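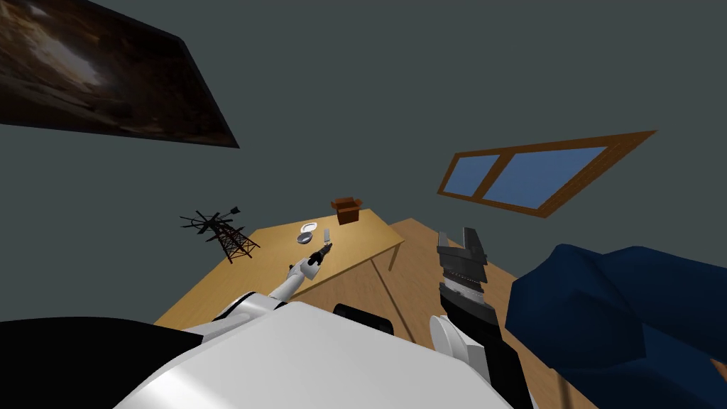 *Picture: Didondale Robotics Club / simulator output*

## Table manners, term two

The Didondale club has no robot. It has a room, a kettle and a simulator, and this February the simulator has a table that needs tidying. Our entry for the Hikard Student Challenge is a program that steers two arms through the job without supervision — or without much.

The robot is at the table with a plate, a small dish, an open cardboard box and two grippers that have opinions about none of it. Nithin Suvarna wrote the shoulder code and would like it known that the elbow was somebody else. The painting on the wall came with the room. We voted to keep it, 37 minutes into a meeting that was meant to be about collision checking.

Each attempt is logged and given a number. We are on 229, of which 60 got as far as closing the gripper on purpose. Attempt 211 is still spoken of fondly, mainly by people who had gone home before it finished.

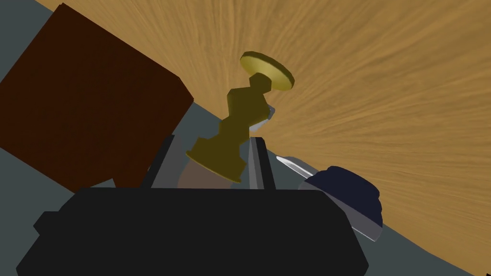

*Yi-an Kwak, club secretary and keeper of the log*

Candlestick, close up, between the fingers. It has a flared base, a stepped stem and a flat round top, so there are several places to take hold of it and the planner has tried to like them all. Devadiga, our grasp planner, scores each one and picks a favourite. Its taste is improving.

The other things nearby, blade and navy handle included, are there to be avoided. Touching one costs us points under the Hikard rules, and knocking one over costs more. The rulebook spends two pages on what counts as "over".

Gonen, the scoring script, runs next. New members are welcome at any meeting; bring a laptop and your own mug.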